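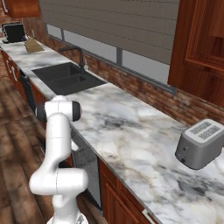
Mittwochabend, 7. August 2024

Jetzt sitze ich doch wieder am Küchentisch und schreibe, obwohl ich mir fest vorgenommen hatte, heute früh ins Bett zu gehen. Aber der Tag war so schön, dass ich ihn nicht einfach so verstreichen lassen mag. 28 brauchbare Durchläufe für Nasano! Gestern waren es 7, und da war ich am Abend so grantig, dass ich nicht einmal mehr die Blumen gegossen habe.

Wir sind immer noch in der Marmorküche, die ich inzwischen besser kenne als meine eigene. Den Toaster habe ich richtig liebgewonnen, mit seinen rundlichen Ecken, und bei der Ziegelwand denke ich jedes Mal, so eine hätte ich auch gern (nur putzen möchte ich sie nicht). Ich steuere den weißen Arm, so ruhig ich eben kann, und alles wird mitgeschrieben, damit das Modell später daraus lernt, wie man sich an so einer Arbeitsplatte bewegt, ohne ständig anzuecken. Im Januar habe ich noch gezittert wie beim ersten Mal hinterm Steuer. Heute hatte ich Tee neben mir und habe leise gesummt, und ich bilde mir ein, dass man das den Bewegungen anmerkt.
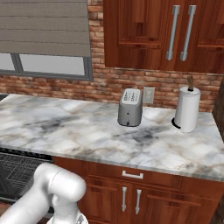
Vier Durchläufe musste ich wegwerfen, weil ich beim Ellbogen zu hastig war. Früher hätte mich das geärgert, aber es stimmt schon, was in der Anleitung von Pitard steht: lieber langsam und sauber, das Modell schaut sich sonst jede Schlamperei ab. Ein bisschen wie bei Kindern, dachte ich, und musste lachen, so ganz allein vor dem Bildschirm.

Bis Ende der Woche sollen es 80 sein, dann geht der ganze Packen an Bikley, und ich darf endlich in eine andere Küche umziehen. Ein wenig wehmütig bin ich jetzt schon, so albern das klingt. Morgen fange ich mit der Seite beim Fenster an, und vorher muss ich unbedingt den Stuhl höher stellen, mein Nacken ist eine Katastrophe. Die Blumen habe ich heute übrigens gegossen, sogar die auf dem Balkon.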